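Fewer, Better: Choosing Your Own Pictures
Speaker notes, evening talk for the Pellelix Camera Club
Maeve Ó Riain
Jan 14, 2025

Opening

Say hello, thank Zohreh Amini for the invitation and for the lift from the station. Wait for the people at the back with their coffee. Take it slowly, I always go too fast in the first five minutes.

I want to talk tonight about the part of photography that happens at the kitchen table, when you've come home with a full card and you're tired and pleased with yourself and you have to decide what to keep. Most of us love going out with the camera (I certainly do!) and most of us have a folder somewhere that we've been meaning to go through since May. Ask for a show of hands on the folder. Put my own hand up.

The Flurkance trip

Tell the story of the harbor at Flurkance. I went for the boats and came back with 488 pictures, a good many of them of the same rope. I loved that rope. It had a lovely twist in it and the light was coming in low, and I kept thinking the next one would be the one. When I got home I couldn't tell them apart, and I put the whole lot away and didn't look at them for months.

Pause here, people usually laugh and someone will have a rope of their own. Let them tell it.

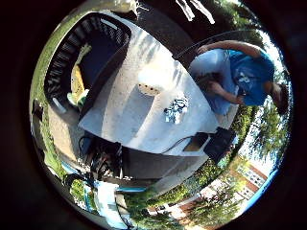
Strong sun and long shadows over a white tabletop.

When I did finally sit down with them I went through quickly, with a cup of tea, and only asked myself whether I wanted to see each picture again. I didn't zoom in and I didn't check the focus. That got me down to 192, and it took less than an evening. I'd been dreading it for months, mind you, so I was a little cross with myself.

First pass: go with your gut

Points to get across, in whatever order they come:
Look at the pictures small. If a photo works at the size of a postage stamp, the shapes in it are probably strong.
Don't delete anything yet. Mark the ones you like and leave the rest alone.
Try not to remember how hard it was to get. I once lay in wet sand for a sandpiper and I'm still fond of that picture, and it is a very ordinary picture of a sandpiper.

Spend a bit of time on that last one. The person looking at your print wasn't on the beach with you. They don't know your elbows were cold. It took me years to be able to see my own pictures the way a visitor would, and I still can't always do it, so I ask my sister, who has no interest in birds whatsoever and is very quick.

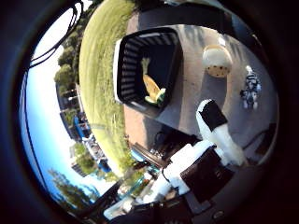
Second pass: put them side by side

Now you slow down. Take the ones that are nearly the same and look at them in pairs, and keep one from each pair. Go by the small things - the tilt of a head, a gap between two figures, a bright corner that keeps pulling your eye away from where you want it.

If you can, make little prints, cheap ones on plain paper, and spread them out. I leave mine on the dining table for a few days and move them around whenever I walk past. Mention that we eat in the kitchen that week.

Black and white question always comes up here. My answer is to try it on anything where the color is doing nothing for you, and to leave it alone if you're only hoping it will rescue a dull sky. I've tried to rescue a great many dull skies. The Nutesov marsh pictures are the exception, they were gray to begin with and I think they look better for it, though Zohreh disagrees with me and you're welcome to take her side in the break.
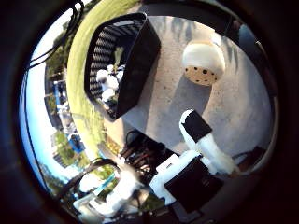
So after the pairs you'll have something manageable. With the harbor pictures I stopped at 50, which was the number that fit in the album I'd bought, and I was glad of the limit. I swapped a few in and out over the winter and then made myself glue them down.

From the album, only two went up on the wall. One is the rope, of course. The other is a gull on the Sisodia ferry that I very nearly threw out on the first pass, a bit soft at the wingtip, and it's the one everybody stops at on their way to the bathroom.

Questions and break

Ask people to bring five prints of one subject next time and we'll go through them together, kindly. Remind them about the sign-up sheet by the door. If there's time before the tea, pass the album around - dry hands, please - and start with the front row.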